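Flat mop or string mop for sealed floors?

tristfloors
14th November
We moved into a rental in Tristholm with sealed floors all through. The string mop leaves streaks. Is a flat head worth it?

gasaser39
Yes. Long handle, flat head, two spare pads. Mine has a foam grip and my hands hurt less.
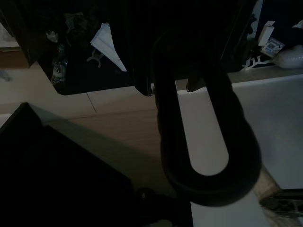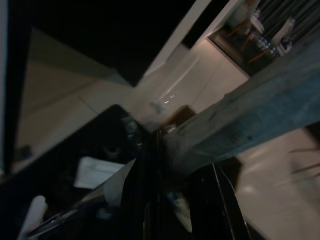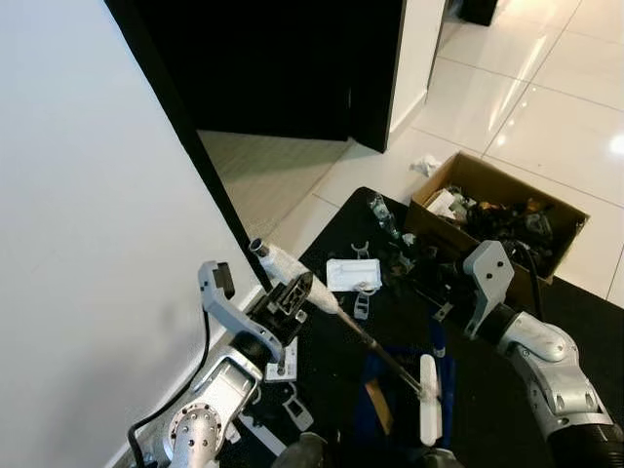
The last one has the kind of grip and flat white head I mean.

Reply from moltidel2400

Disagree. Flat heads push grit into corners. I went back to string in April and wring it harder — no streaks.

tristfloors
Do you sweep first?

moltidel2400
Every time.

gasaser39
Then the grit should be gone either way. Try less soap.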